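I have now walked 600 miles in the Hadska Trail 7, and I'm still a little giddy about a shoe. I don't usually get like this. My last four pairs of walking shoes came and went without my forming an opinion about any of them, apart from the pair that squeaked.

Some background on what I ask of a shoe: I walk to work and back, I walk to the grocery store, and on weekends I walk for as long as my knees will let me. Nearly all of it is on pavement. I am flat-footed on the left and fairly normal on the right, and my feet are wide across the toes with a narrow heel, so most shoes either pinch me at the front or slop around at the back.

## Fit

The toe box is the reason I bought them, and it's wonderful. There is room for every toe to lie flat (mine haven't done that in a shoe for years!) and the heel still holds on without any trick lacing. I'm a true 10 and the 10 fits. If you're between sizes I'd go up, as the tongue is padded enough to take up the slack.

They needed no breaking in at all. I wore them straight out of the box on a long Saturday-style loop through Mathur, out past the reservoir and home by the old mill road, and came back with no hot spots and no blisters. The insole is a bit thin, so I swapped in the Zirnent cork ones I already owned, and that's how I've worn them ever since. With the stock insole they feel closer to the ground, which some people will like better.

## Cushioning

Firm for the first couple of miles, then lovely. I was worried after an hour of pacing my kitchen in them, because my old pair felt like marshmallow by comparison. But marshmallow goes flat by mile eight, and these stay the same all the way to the end of a long day. My knees have been noticeably quieter. I can't swear the shoes did that, but I'll take it.

The rocker in the sole is gentle. You feel it on a downhill and then you forget about it.

## Grip

On dry concrete and asphalt they're superb. I like a sticky shoe on painted road markings, where I've taken a tumble or two in my time, and these hold on well even after a light rain. Smooth tile is another matter. The entrance to my office has polished floors, and on rainy mornings I cross it like a penguin. Wet leaves are so-so. On packed gravel they're fine, though the grooves under the forefoot pick up small stones and you will be clicking along like a tap dancer until you dig them out.

## Wear

At 600 miles the outside edge of the left heel is worn smooth in a patch the size of a quarter. The right one still has all its tread. The mesh has held up beautifully, with a little fuzz where my big toe bends and no holes. One lace tip came off at 41 miles, which annoyed me out of all proportion, and I replaced both laces with flat ones from the drugstore.

I wash them by hand with dish soap and stuff them with newspaper overnight. They dry slowly. Plan on a full day, and longer in January.

## What I'd change

- The pull tab at the heel is too small for a finger
- The reflective strip is on the inside of the shoe, where a driver is least likely to see it
- The gray shows every splash, and the only other color is a green I can't love
- They run warm in summer

None of that has stopped me from buying a second pair, which is sitting in the closet for when the left heel finally gives up. If you do most of your walking in town and you have wide toes, please go and try them on. Take the socks you really walk in, and find a hard floor to test them on, as the carpet in a shoe store flatters everything.
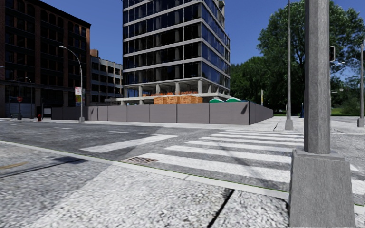
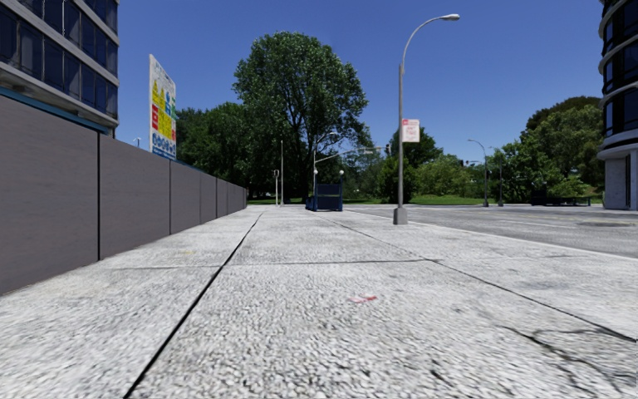
Sidewalk, curb and crosswalk: the going these shoes suit best.

*Posted by the editor of Starelura Walks, 18 Jan 2024*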